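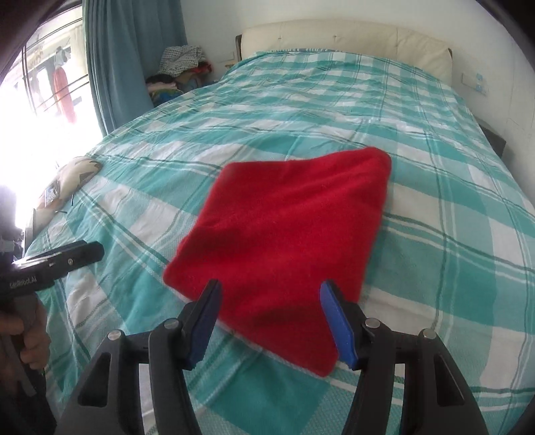 The end of the cold months leaves most households with the same job. The heavy clothes have to come out of daily use, get folded and go somewhere until they are wanted again. In a lot of homes the work is done on a bed, which is the largest flat surface anyone has and stands at a good height if you don't want to kneel.

Chutima Kongkaew has folded clothes for a living for eleven winters. She runs the finishing room at Lalenora, a laundry and mending shop that takes in knitwear and fleece from families who would like it back clean, square and ready for a shelf. In April the room handles 536 pieces, nearly all of them winter wear. She folds her own family's things at home in the evening, the same way she does it at work.

"People fold too early and too small," she says. "They pick it up off the line and start folding in the air. Put it down first. Smooth it. Then look at it."

Her method starts with the bedspread. She pulls it up over the pillows but doesn't bother getting every crease out, and she says a pattern with straight bands in it helps. You line the hem of a sweater up with a stripe and you can tell right away if one side is longer.

Fleece goes first in her order of work. It doesn't hold a crease, so it can be folded in half, in half again, and left flat in a square. The thing to watch is thickness. A fleece blanket folded four times makes a lump that tips over anything stacked on it. Kongkaew stops at two or three folds and puts fleece at the bottom of the pile.

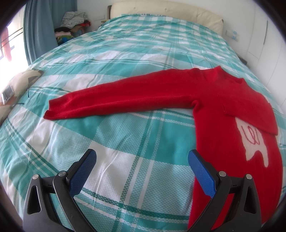 Arturo Orlandini
Home and Household Writer

Sweaters take longer, mostly on account of the sleeves. A long knitted sleeve has its own weight and will drag the shoulder out of line if it is left hanging off the side of the bed while you work on the rest. Kongkaew lays the sweater out with its front up and brings one sleeve in across the chest, then checks the shoulder before she touches the other. If the knit has bunched under the arm, she flattens it with the side of her hand. The second sleeve comes in over the first. Only then does she bring the bottom up.

There is some disagreement about which side should face up. Shops fold with the front down, so that the finished square shows the chest. Kongkaew does it that way for customers. At home she leaves the front up when a sweater has a knitted design, so she can keep the fold lines off it. A motif worked in a second color is often thicker than the knit beside it, and a hard fold through the middle can stay visible for weeks.

Collars are a smaller matter. A stand-up collar should be left standing or laid over softly, and it should never be the part that carries weight. She turns the pile so that collars alternate from one end to the other, which keeps the stack level.

Then there is the question of where it all goes. At the shop, finished pieces are stored in cotton bags from Bañuelos, 100 to a case. At home Kongkaew uses two drawers and the top of a closet. She tried the vacuum bags that her sister likes and gave them up after one summer, when her sweaters came out with creases like a road map. She now limits each stack to 6 pieces. Anything taller gets pulled apart by the first person looking for something near the bottom.

Drying comes before any of this, and she is strict about it. Thick cuffs and collars hold water after the body of a sweater feels dry. She squeezes each cuff and holds it to her cheek. A heavy knit that has been on a line can sag at the shoulders, so she dries hers flat on a towel and hangs only the fleece outdoors.

I tried her method at home on a pile I had been moving from the bed to a chair and back for most of a month. The fleece took no time. The first sweater took three tries. I kept bringing the hem up before the second sleeve was in, and the cuff came out the side every time.

Kongkaew told me to slow down and start again from flat, and to leave the socks for somebody else.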